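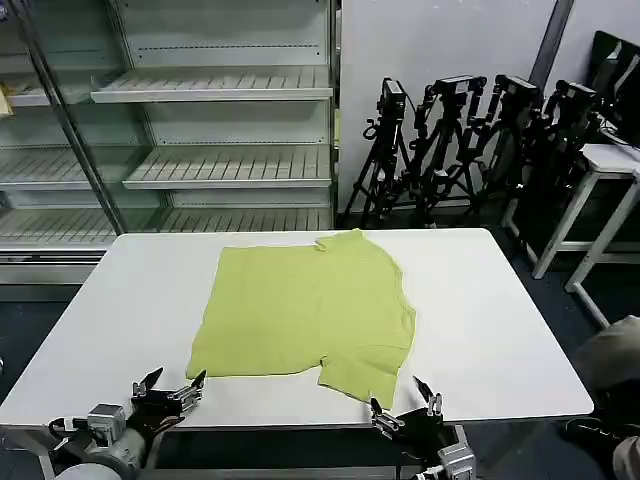 T-shirt on the work table with the two grippers at its near side, folding trial, Haugland kit.

Progress report: review of the Haugland two-arm folding kit
Prepared by Marta Zhuravel for Finbarr Duggan, Tandora

Work since the last report

The kit was set up in December and has been in use on most working days since. The grant covers a review of the kit as sold, so we have kept to the supplied arms, hands and control software. The only change is a longer power lead, which Haugland agreed to in writing.

Zoriana Karpenko and Marichka Lysenko have logged 923 folding attempts so far, all on short-sleeved T-shirts in adult sizes. Of these, 621 ended in a fold that met the standard set out in the proposal. The rest were marked as failed, including those stopped by the operator. We plan to reach 3000 attempts before the final report.

Most failures come at the sleeves. The fingers pick up the body of the shirt well enough but often take two layers at the sleeve hem when only one is wanted. Thin cotton is worse than heavy cotton. Haugland sent a software update for this and we are repeating the sleeve tests with it. The figures given here are all from before the update.

Setting up took longer than the manual suggests. Calibrating the two arms to each other took most of a week, and the steps for the right wrist are in the wrong order in the printed copy. Tamara Panasiuk has written a corrected sheet, which is on the shared drive.

Support from the supplier has been good by phone and slow by email. One finger joint was replaced under warranty.

The second half of the fold is where operators step in least. Once the shirt is down to a rough rectangle, the hands have a straight edge to work from and the remaining steps are short. 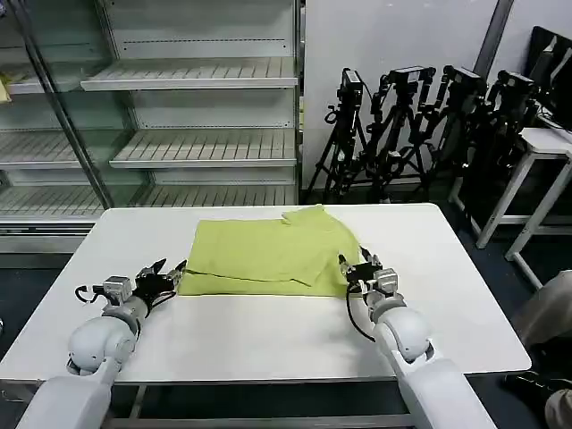
Spending and next steps

Spending is within budget. The training line is underspent, as Marichka was able to run the kit after a single session. We ask to move that money to spare fingertips, which wear faster than we allowed for.

The Carik kit will be reviewed next with the same shirts and the same pass standard. Zolteck has not yet confirmed a loan date for theirs. If it can't be had in time, the final report will compare 2 kits and we will return the unused hire money.

Decision needed from Tandora: approval for the change to the training line.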